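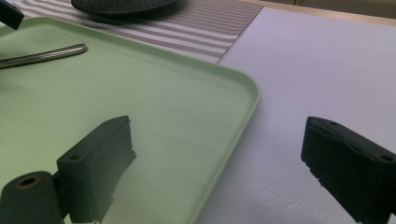 From: Shoshana Blackwood
To: tray-line list
Subject: Re: Cutlery station - staffing and cycle times

Zbigniew Kozłowski wrote:

> I read the January plan twice and I still can't tell what happens to the
> people on the cutlery station. The plan says the station is "to be
> automated" and that hours are "to be reassigned." Todwood was told the
> same thing when the dish return went in, and the reassigned hours ended
> up on nights.
>
> I'd also like to know who clears a jam. If it's us, then it needs to be
> in the job sheet and somebody needs to be trained. If it's Avden, what do
> we do until they pick up the phone?
>
> Last point. The demo at Naciri used one kind of tray and brand-new
> spoons. Ours are not brand new.

Taking these in order.

Hours. The cutlery station carries 51 staff hours a week at present. The plan moves 34 of them to tray check and diet cards, both on days. The other 16 stay at the station for loading, wiping down and clearing faults. That leaves one hour unassigned, which I have asked Trollier to put under shift handover. No hours move to nights. I have asked for that as a written line in the plan and will post the wording to this list when I have it.

I can't speak to how Todwood was handled. I have requested their rosters from before and after the change, and if they show what you describe I want it raised before we sign and not after.

Jams. Under the draft contract Avden covers hardware and software faults. Clearing a dropped or crossed utensil is ours. I agree it belongs in the job sheet. It should be written as a task with a grade attached, because it means stopping the arm, confirming the stop light, opening the guard and resetting. Two people per shift would be trained, paid at the trainer rate for the session. Until a fault is cleared the station goes back to hand placement, so the bins and the bench stay where they are. Please don't let anyone move the bench to "make space."

Trays and utensils. This is where I think your objection is strongest. Picking a single utensil from a tray is a harder job than it looks from the brochure. A handle is thin, it lies nearly flat, and it reflects the overhead light, so its edge is not always where the camera thinks it is.

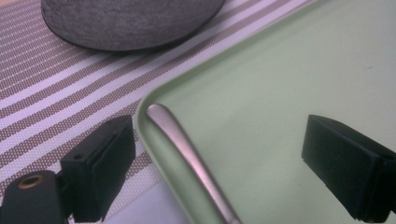

The rim adds a second problem. When a spoon or fork comes to rest along the inside of it, the fingers have to straddle the handle without landing on the rim, and the angle of approach changes with every piece. A person does this by sliding the handle an inch toward the middle first. The current program has no sliding move. It retries from a new angle, and after the second failure it stops and calls for help.

The consequence for staff is that help calls will come in bunches. A bad batch of trays could mean several in a few minutes, then none for an hour. The plan averages them over the shift, and on that basis assumes the same person can load carts between calls. I don't think that assumption holds, and I have told Trollier so. I want the acceptance test run on our own trays, in mixed condition, with our own utensils, over full breakfast and supper runs - and with the help calls logged by time as well as by total.

The log raises one more item. It records who pressed reset. I see no maintenance reason for that field to carry a name, and I have asked for it to be replaced with the shift code. Avden says the field can be switched off at our end. If anyone on the list has dealt with this at another site, I would like to see the language you used.

Zbigniew, could you send me the current job sheet for the station, including the handwritten additions? The copy in the office is the old one and still lists the paper sleeves. I need it before the next meeting with Trollier, so that the task list in the plan can be checked against what people do on a shift.

Shoshana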